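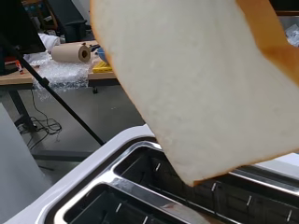

3 min read

Flornlow Breakfast Club, April planning meeting: the minutes

Present: Aurelia Vlad (chair), Traian Husar, Nattawut Srisuk, Svyatoslav Palamarchuk, and me, Nelu Cârstea, taking notes. I type slowly and I like to talk, so if I got your point wrong, tell me and I'll fix it before these go in the binder.

We got going at 6:40 p.m., ten minutes after we meant to, mostly my fault.

Last month's minutes. Approved, with one change. I wrote that Traian was "against" oatmeal. He says he's only against it on the days we also do eggs, because of the pots. Fixed.

Money. Aurelia went over the account. We have 2,301 dollars, and that's after paying the Pîrvu bakery bill for bread and rolls. We owe 30 for the parking permit, which I'll pay this week. Svyatoslav asked if we could put 900 toward a used fridge, because the one in the hall freezes the milk on the top shelf. Long talk about this! Nattawut thinks the dial is just set wrong and wants a chance to play with it first. Agreed: he gets until the next meeting, and then we vote.

Bread. We go through more white than wheat, and it's not close. Traian would like to keep ordering the same of both so people have a choice. I said the wheat ends up in my freezer (I have a lot of wheat bread in my freezer, please come get some). We'll cut the wheat order in half and see who complains.

Toast line. It's slow between 7:15 and 7:45, when the kids from the Jullach Street bus all come in together. Svyatoslav suggested a second table by the window with its own butter and jam, so people can grab toast and move along. Everybody liked it. Aurelia reminded us that two toasters on the same outlet as the coffee urn will trip the breaker, so the new table runs off the hallway side.

Flyers. The print shop, Flandero, gave us a price for 2,000. I thought that was way too many for a town this size, but Nattawut pointed out the school will take a big stack — fine, he won me over. Aurelia will fix the start time on the proof, which still says 8.

Other stuff. Someone left a green umbrella. Traian has it.

To do
Nelu: parking permit, call Pîrvu about the wheat
Nattawut: fridge dial
Aurelia: flyer proof
Svyatoslav: second table, butter dishes

We wrapped up at 7:50 p.m. Next meeting is at Aurelia's place, same start time, and she's making soup.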